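**Home build: the cabinet arm, again** (02/08/2022)

Lucie Charbonneau is still teaching her garage arm to open kitchen cabinets, and still doing it in simulation first. She says 200 practice runs went fine. I'd like to see one real hinge.

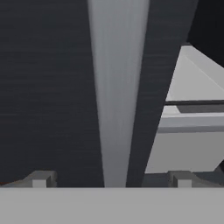
Wrist view in the simulator, gripper open.

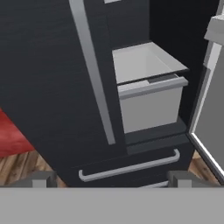 My doubt is the handles. Real ones wobble, and the Junex motors she bought have some play in them. She plans a bench test in six weeks. I'll believe it then.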